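Oct 25, 2019

So I signed up for the choir! I know, I know, I said I was done after the Bustos concert, but Trinidad called and she can talk me into anything. Rehearsals start in November in the old hall on Cellau (14 steps up, my poor knees) and we're doing 3 pieces, one of them in Latin.

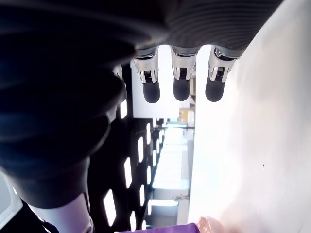 Delia Navarrete
Alto, diary keeper

Anyway, I sang through the alto line in the kitchen tonight and it sits so low I was practically growling. Ignacio turned the TV up. Rude! I still can't find my black folder, and the new ones cost 900 pesos, so I'm going to check the hall closet again before I give in. Soup's on, more tomorrow.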